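Gotby releases Moya 5, a grasp planner that is allowed to say no

Trirkberg, 29th July – Gotby today released version 5 of Moya, its grasp planning and motion control software for tabletop robot arms. The new version adds a refusal step, a replay tool for failed picks and a smaller perception module. It does not add general intelligence, and we would ask reporters not to write that it does.

We know how announcements like this one usually go. A short video shows an arm tidying a table, the music swells, and a percentage appears that was measured on the same table. Gotby has put out a release or two in that style in the past. Customers then took the software home, pointed it at their own tables and called us. Those calls shaped most of what is in Moya 5.

What changed

Earlier versions of Moya always returned a grasp. If the camera gave the planner a poor view of an object, the planner picked the least bad option and sent the arm after it. Moya 5 scores its candidates and, when none of them clears a threshold set by the user, stops and reports why. The report is a line of text and a saved camera view. We tried a color-coded dashboard first and dropped it after our own engineers stopped opening it.

"People kept asking me for the success rate, and I kept asking them which objects," said Gonzalo Iglesias, who leads the planning team at Gotby. "A planner that tries everything will look busy. I would like it to leave the hard one alone and tell me so. Whether customers will like it is another matter, because a stopped arm looks like a broken arm to anyone walking past."

The replay tool stores the last 100 attempts with the camera views, the planned path and the path the arm really took. A user can step through any of them and change one setting at a time. It will not suggest which setting. We built a version that did, and its advice was wrong often enough that it came out in January.

The perception module has been cut down to run on one ordinary workstation. It starts in 20 seconds on our bench machine. Startup on older hardware is slower, and we have no figure for it that we trust.

What it was tested on

Our internal test set has 30 object sets, chosen by the people who wrote the software. That is a weakness. Piltham, a contract test lab, is now building a second set that our team will not see before it is run, and the results will be posted whatever they are. Until then, please treat any claim about how Moya handles unfamiliar objects as a claim and nothing more, including ours.

Soft things are still a problem. So are mixed containers, where something with hard edges leans on something that gives way when touched, and the planner has to decide what belongs to what from a single view.

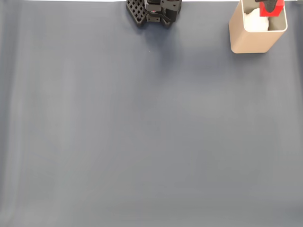 The overhead view helps with position and does much less for depth, and the gripper itself blocks part of what the camera would need to see in the last moments before contact. Moya 5 deals with this by keeping the estimate it made before the gripper moved in. If an object shifts after that, the estimate is out of date, and the planner may not notice. Our fix is to back the arm off and look again, at the cost of time. It is switched off by default – some customers will want it on.

"I was against shipping with that default," said Jhair Tello, who runs customer support at Gotby. "I lost the vote. Turn it on if your parts move around. It's the second checkbox under Motion, and it should be the first."

Availability and price

Moya 5 is available now to existing license holders at no extra charge. New licenses cost the same as before. Settings files from version 4 will load, but grasp thresholds have to be set again by hand, as the old values mean something different in the new planner. Users in the middle of a long data run should finish it before they upgrade.

About Gotby

Gotby writes control and planning software for robot arms and is based in Trirkberg. It does not make arms, grippers or cameras.

Press and test unit requests go to the support desk at Gotby, marked for Jhair Tello.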